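Rondside Support > Manuals > Illen Two-Arm Cell > Troubleshooting

Last updated September 2, 2019

7.4 Arm contact and protective stop during bin sorting

This section covers recovery after one arm touches the other arm or a bin. The panel shows code 349 and both arms hold position. Brakes stay on and the grippers keep their last opening.

CAUTION: Do not reach between the arms while code 349 is showing. A held arm can still move when the code is cleared.

Most 349 stops happen over the shared zone, where both arms are allowed to work. With two bins placed edge to edge, one arm's fingertips can pass very close to the rim of the bin the other arm is picking from. Check the wrist view of each arm before you clear anything.

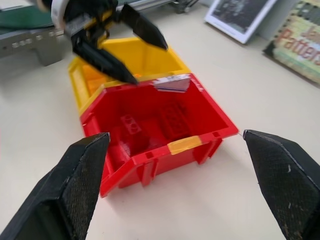 Figure 7-3. Wrist view, shared zone. Second gripper over the yellow bin, one fingertip near the back rim of the red bin.

To recover:

1. Press the stop button on the cell. Leave it pressed.
2. Look at both grippers from the side. If a finger is caught on a rim, do not pull the bin out from under it.
3. Turn the key to HAND and release the stop button.
4. Select the upper arm first. Jog it straight up at 39 mm/s or slower until the fingertips are above both rims.
5. Select the other arm and back it away from the bins.
6. Press the stop button again. Check the fingertips for chips and bent points. Replace the fingers in pairs.
7. Put the bins back on their marks and reseat any label that stands up past the rim.
8. Release the stop button, turn the key to AUTO, and run one cycle in the Malik program at low speed.

Note: If the code returns on the first cycle, the shared zone is probably set too wide. Open Zones in Malik and check that Wait Time is 900 ms. Units shipped before December were set to 0, and the second arm does not wait at all.

Note: Red parts in a red bin are hard for the wrist camera to find. The arm may hover and search longer than usual, and this can bring the other arm into the zone early. Use a bin in a different color or raise the light level.

Write down the time, the arm, and the program step for every 349 stop. After three stops in one shift, take the cell out of service and send the log to Waraporn Srithong at Rondside Support — include the joint file from the Dultlow controller.

Finger pads are due for inspection every 2000 cycles whether or not there has been a stop. See 8.1.

Previous: 7.3 Gripper does not close | Next: 7.5 Lost home position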